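Visar opens its Kallness workshop to visitors

12/12/2018

I finally made it out to Kallness for the Visar open day, and I'm so glad I went! They'd planned for 67 people and got 81 (the parking lot told the story before I even reached the door), so we went through in small groups, with coffee in paper cups and a lot of shuffling sideways.

The big draw was Melis, the project Visar runs with Flellden to teach robots to handle laundry. I'd pictured one giant machine gulping down towels – nope! Most of what we saw was people working with hand-held grippers, picking up clothes the way they want a robot to do it one day. They've got 26 kinds of garments on the list and want 100 by July, which sounds like an awful lot of socks to me.

I hung around this part way longer than my group was supposed to, and I'd do it again.
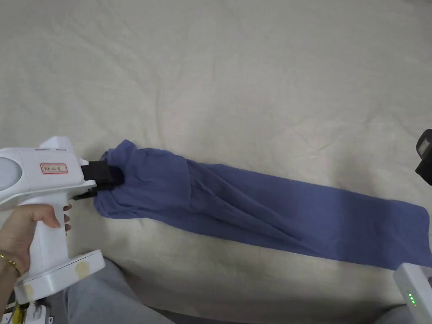
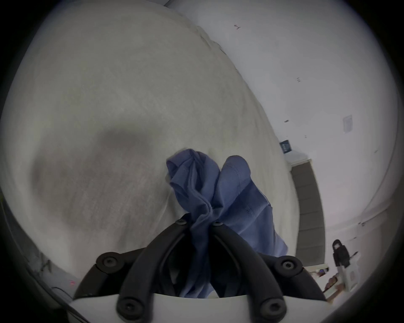 Blue cloth, black fingers, and plenty of wrinkles.

After the tour there was a question session, and somebody's kid asked when the robot could come clean her room. Big laugh, no date! The Visar folks did say they'll hold another open day in July, with longer slots and a sign-up sheet this time – I've already asked to be put on it. Entry will be free again, and the coffee might even be hot.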